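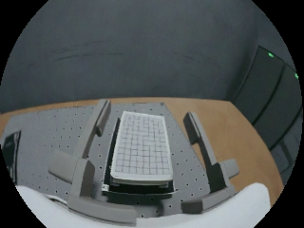

A reader named only as Marlow's Attic wrote in after my last column to say that any machine able to handle a keyboard on a workbench ought to be able to load a dishwasher by now, and that the people building them must be dragging their feet. I get some version of that letter every month. I understand the complaint. I don't agree with it.

A workbench is a kind place for a robot. The part sits in a holder and the holder is bolted down, so the arm can expect to find it in the same spot each time. The job has a start and an end that somebody wrote down. My kitchen offers none of that. The forks are under the plates and there is a sponge where the cups should go.

I spent two years on the packing line at Vosance, in the Trujillo plant, before I started writing. We had a machine from Gusport that put small parts into trays, 200 to a batch. It was good at it. When the supplier changed the trays in March, with a lip 4 millimeters higher than the old one, the machine sat idle for most of a shift while two of us did the work by hand. We had never seen the new trays either. We looked at them and got on with it.

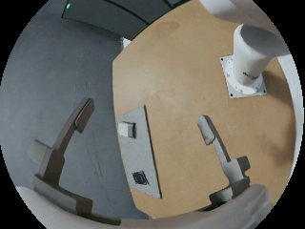
That gap is what I look at when a company says its robot is ready for the home. Speed matters less to me. I would happily let a slow machine fold towels all night. What I want to know is what it does when the towel is inside out, or when there is a sock in it, and whether I have to get up and help.

Skistow put out a chore test last spring that I thought was fair. They listed 168 small jobs, from wiping a counter to changing a trash bag, and the arm they tried finished 145 of them in their own lab. That is a better score than I expected. The ones it missed were mostly soft or tangled things, and the trash bag was one of them. The lab was also tidy, and they said so in the report, which I give them credit for.

So my answer is yes for the shop floor, with a person close by, and no for the house. I would buy one today to sort screws. I would not leave one alone with the laundry — at least not with anything I planned to wear to work. If the price drops and somebody shows me one getting through a week in a messy kitchen, I'll write a different column.

Share 31 | Comments 12
Home | Opinion | Work | Letters | Archive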